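Ondura teaching handles: four months on

I'd been putting off writing this because I wanted to get past the honeymoon stage first, and I think I'm past it now. The Ondura handles have been on my bench for four months. If you've not come across them, they're a pair of hand-held controllers for driving two arms by remote control, with recording built in, so you do the job yourself a few times and then hand the recordings over to whatever training software you're using. I bought mine from Clivby, paid full price, and nobody has sent me anything for free (more's the pity).

Before these I was teaching by hand, which meant grabbing the arm by the wrist and dragging it through the motion. That works fine with one arm. With two it's horrible! You're stood there like somebody trying to waltz with a pair of coat stands, and your own sleeves end up in every recording. So what I wanted was to sit down, keep out of the way, and have both hands doing something useful.

Setting up took me an evening. The handles weigh 105 grams each, so they don't tire you out, and the grip suits my hands, though they're not big and I'd try a pair first if yours are. Pairing was quick for the left one and a pain for the right one, which wanted a firmware update that the leaflet doesn't mention. The leaflet is poor all round. Marikar have a much better guide for their own kit and I ended up borrowing half the advice in it.

For practice I stick to bowls, plates and foam cubes on a surface marked out with blue tape. I like the tape a lot. You can say "bowl in this square, plate in that one" and put things back where they were between goes, or shift them one square over when you want some variety. Cheap as chips, and it's done more for my recordings than anything I've paid proper money for.

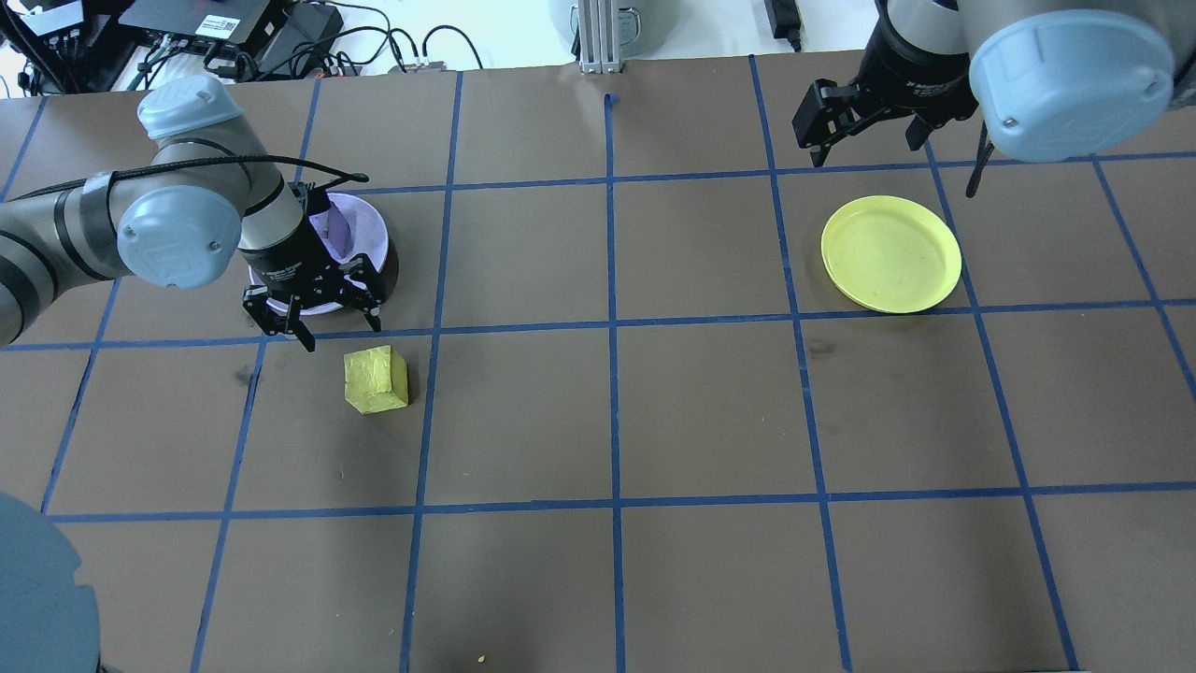

Gripper over the lavender bowl, with the yellow plate across in the upper row and the foam cube one square below the bowl.

Now, how do they feel? Lovely for the big movements. You swing your hand over and the arm comes with you, with hardly any lag that I can notice, and after ten minutes I'd stopped thinking about it. The fine stuff is harder. Lowering two fingers over the rim of a bowl is where I make most of my mistakes, because the trigger is a bit springy at the start and then suddenly isn't. There's a sensitivity slider that goes up to 16 and I've settled near the bottom of it. I do wish it remembered my setting when I unplug the thing.

Foam is forgiving, by the way. If you're new to this, start with foam! You can squeeze far too hard and nothing dreadful happens, and you get a feel for the trigger before you move on to anything you'd mind breaking.

The recording button is right under your thumb, and I have mixed feelings about that. It's handy, but I've started and stopped recordings by accident more times than I'd like. On the plus side, throwing away a bad go takes one double press, and the software shows you the last few seconds so you can check what you're binning. I've kept 700 recordings so far and binned a good many more.

Battery life is fine, the charging cable is too short, and the carry case is nicer than it needs to be. I tried the Rostlow foot pedal alongside for starting and stopping, which fixes my thumb problem completely, but then you've got another wire on the floor and another thing to update.

Would I buy them again? Yes, for two arms. If you've only got one I'd carry on dragging it about by hand for a while and see how you get on. Four stars from me, and the missing one is for that trigger.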